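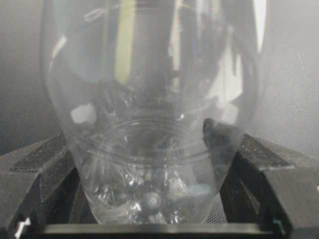 The Skukeo exhibit presentation kit is built for trial teams and court reporting agencies that need to put documents, transcripts and physical exhibits on a courtroom screen without hiring a full technical crew. It comes from Preltelano as a packed case with everything needed for one courtroom or hearing room. Physical exhibits are the part most kits handle poorly. A clear plastic bottle, transparent and with no color of its own, gives back mostly soft reflections and highlights, and the gray of whatever surrounds it comes through the walls. Under a standard overhead document camera an exhibit like that can be hard for a jury to read. The Skukeo kit includes a low side light and a matte backing board for this kind of item, and both fold flat into the lid.

What the kit is for

Most of our customers use it for jury trials, arbitration hearings and mediation sessions. It is also used for expert testimony, where the witness needs to point to a part of an object while counsel and the panel follow on a monitor. It does not record testimony and it does not replace a court reporter or a videographer. If you need a certified record, book that separately.

What is in the case

Document camera with folding arm and table clamp
Side light with dimmer
Matte backing board, gray on one side and black on the other
21-inch witness monitor with privacy hood
2 counsel table monitors
4-input switcher with blank-screen button
Cables, gaffer tape and power strip
Printed setup card

The laptop is not included. The switcher accepts HDMI from any recent laptop, and adapters for older machines can be added to the order.

The switcher

Each input has its own button, labeled on a write-on strip. The blank-screen button is the large one at the right end. It cuts the picture to every monitor at once and holds it off until it is pressed again. Judges ask for this more than for anything else, usually when an exhibit has been offered and there is an objection pending. The witness monitor can be kept live while the jury display is dark, so a witness can look at a document before it is admitted. A small lamp next to each output shows which displays are on. Check the lamps before you start. The switcher remembers its last setting when it is unplugged, and the last user may have left the jury display live.
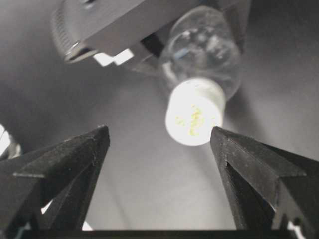 Matte black surfaces with molded ridges and a recessed channel.

Showing small or awkward exhibits

Set the object on the backing board before you turn on the side light. Use the black side for pale or clear items and the gray side for most other things. Keep the light low and to one side - straight down is the worst angle for anything glossy. Dark parts with flat faces need more light than people expect, and the dimmer should be well up for those. Lock the focus once the object is in place. Autofocus will hunt when a hand comes into view, and the jury will be watching it hunt.

Exhibit stickers should face the camera if the judge wants the number on screen. If the sticker covers something the witness has to talk about, ask opposing counsel to agree on a new position for it ahead of time.

Courtroom approval

Many courts require notice before outside equipment is brought in. Ask the clerk or the courtroom deputy what they need. We can send a one-page equipment list with power draw and cable lengths for you to attach to your request. Allow two hours for setup and a test, and more if the monitors have to be run from the far side of the well. Some courthouses will only let you in early in the morning, so ask about the loading entrance too.

Rental and purchase

The kit can be bought or rented. Rentals go out from our Trirketgate depot and come back in the same case with the prepaid label. The rental period starts on the day the case reaches you and does not include shipping time. Extensions during trial are fine - call before the return date and we will move the next booking if we can. Agencies that rent often usually end up on an account, with one invoice at the end of the month.

Purchased kits carry a two-year warranty on the switcher, camera and monitors. Cables and the light bulb are not covered. Repairs are done by Hrnčiar, and a loaner switcher is sent out the same day if yours fails while a trial is under way.

Training

A setup session by video is included with a first rental or a purchase. Hedvika Danko runs these and will go through the kit with whoever is going to be in the chair, paralegal or attorney. Have the case open and the power strip plugged in before the call.

To order, send the court location, the dates you need and the number of displays already installed in the room. Photos of the wall plates help if you have them.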